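Filed under: Course Notes > Applied Micro > Week 4

Price elasticity, or why the laundry place raised its prices and got away with it

OK, picking up where we stopped. Last time I drew two demand curves on the board and promised we'd put numbers on them, so let's do that (bring the sheet back next class, I'm going to refer to it a lot).

Elasticity of demand is the percentage change in quantity divided by the percentage change in price. I use the midpoint method, and so should you on the homework! It gives the same answer whether the price goes up or down, and it saves me from grading two versions of everything.

Our case is Bellini, a wash-and-fold service in Clarnville. In August they charged $8 a bag and handled 480 bags. Then they went to $10 and handled 353. Work it through with me:

Change in quantity: 353 - 480 = -127
Average quantity: 416.5
Percentage change: -30.5%

Change in price: $2
Average price: $9
Percentage change: 22.2%

Elasticity: -30.5 / 22.2 = -1.37

So demand is elastic over that range, and revenue fell, from $3,840 to $3,530. Now you're going to say "but the title says they got away with it," and yes, good, I was hoping somebody would catch that. Revenue isn't profit. If each bag costs them $5 in labor, soap and water, then before the change they cleared $3 x 480 = $1,440, and afterward $5 x 353 = $1,765. Fewer bags, more money. I love this example.

What pushes elasticity up or down? Substitutes, mostly. Bellini's biggest competitor is you, at home, with your own machine. Flusach, across the river, has one laundry and a lot of apartments without hookups, and I'd expect a smaller number there. Time matters too: people put up with a higher price for a month and then go buy a washer.

One warning. We're assuming nothing else changed between the two months. If the students left town, some of that drop has nothing to do with price, and we'd be blaming the wrong thing. More on that when we get to shifts in demand.

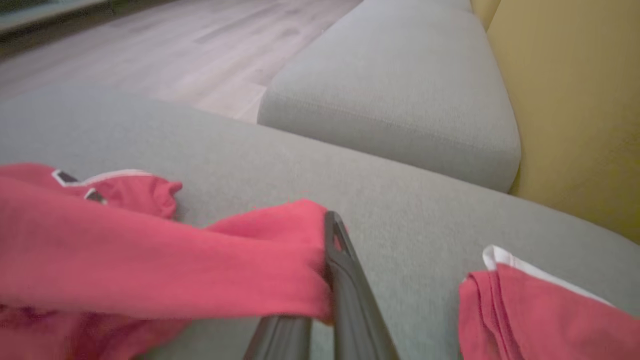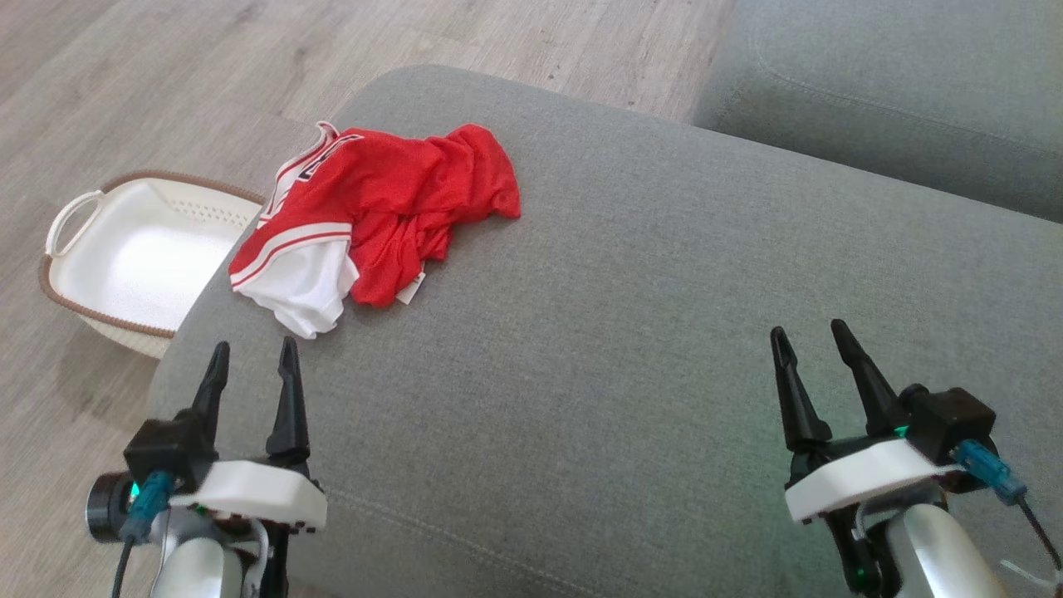
PRACTICE PROBLEMS

1. Nullatden Cleaners sells 924 washes at $4. Elasticity is -0.5. Does revenue rise or fall after a small price increase? Explain in two sentences.

2. Redo the Bellini profit figures with a cost of $2 a bag. Was the increase still a good idea?

3. A bus pass goes from $80 to $88. What else would you want to know before guessing the change in riders?

More in Applied Micro
Week 2: Opportunity cost and your Saturday job
Week 3: Reading a demand curve
Week 5: Shifts versus movements
Homework 2 solutions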